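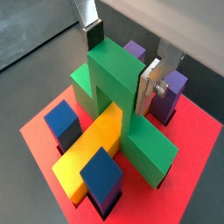
12th March

Spent most of the day on the equipment list. The board wants one page and one total, and I have three pages and no total yet.

The spare set of gripper fingers from Pivach is quoted at $822. I've put that at the top. We have the one pair and no backup, and if a finger gets bent we stop until the post comes. Freight is another $184, which seems steep for a box I could carry under one arm, so I've written to ask whether it can go with the January back order they still owe us.

Second line is the blocks. The green piece, the blue ones, the purple ones and the yellow are all one set, and I'd like a second set in the same colours so two people can work at once. Humphreys will make it but won't hold the price past the end of the month.

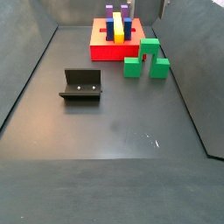 Eetu Hyvönen thinks I have the order wrong and the second arm should go in first, with the small stuff charged to whatever is left over. He reckons a big item gets read properly and a list of small ones gets trimmed. He may be right about that. I still can't see the point of a second arm with no spare fingers for the first.

Rang Flikgate after lunch about the service plan. It's $1510 for the year, or $500 less if we do the cleaning and greasing ourselves and log it. Chiyo is happy to do the log. I've gone with the cheaper one and left a note in the margin so it doesn't look like a typing error.

Still to price: better lighting, new panels, a decent cupboard with a lock.

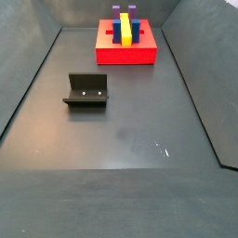
Tyyne Mäkelä

Cupboard can wait. I'll ask Iolo for the panel measurements in the morning and send the page up after that, with the second arm on a separate sheet for next year.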